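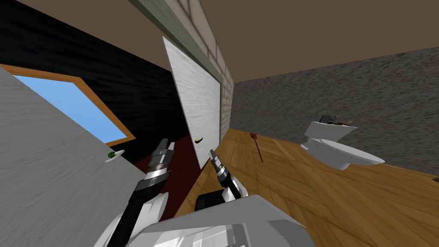 A two-armed robot in a simulated bathroom, one of the practice rooms used by the Golex team at Stirkent.

Cleaning staff at Stirkent's Ullgate site will begin sharing their restroom rounds with two robots in June, after a trial period in the Maldonado building.

Most of the preparation is being done on a computer. Before a machine is allowed near a real sink, its software runs through simulated bathrooms with different walls, floors and fixtures, and the arms practice reaching for things in tight spaces. The project, called Golex, has 123 of these rooms so far. Staff from the day and evening crews have been asked to suggest more, and 16 of their suggestions are already in use. Several came from the old wing, which dates from 1949 and has narrow stalls and doors that open the wrong way.

The robots will handle wiping of flat surfaces and the first pass on toilets. Restocking, mopping, drains and anything involving a spill stay with the crew. A cleaner will be assigned to each robot and can stop it at any time with the button on the cart.

No positions are being cut under the current agreement, which covers the 20 people on the two crews. Job descriptions will change, though. Cleaners who supervise a robot will move up one pay step once they finish the training course. The course takes two days and is paid at the regular rate.

Not everyone is convinced. At the last crew meeting, several people said the evening round is already short on time and that watching a slow machine could make it worse. The schedule for the trial has been changed as a result – robot rounds will run only in the early afternoon, when the building is quiet, and the evening routine stays as it is.

Crew members who want to see the simulator can stop by the training room in the Maldonado building during any shift change. Sign-up sheets for the course are on the board next to the supply closet.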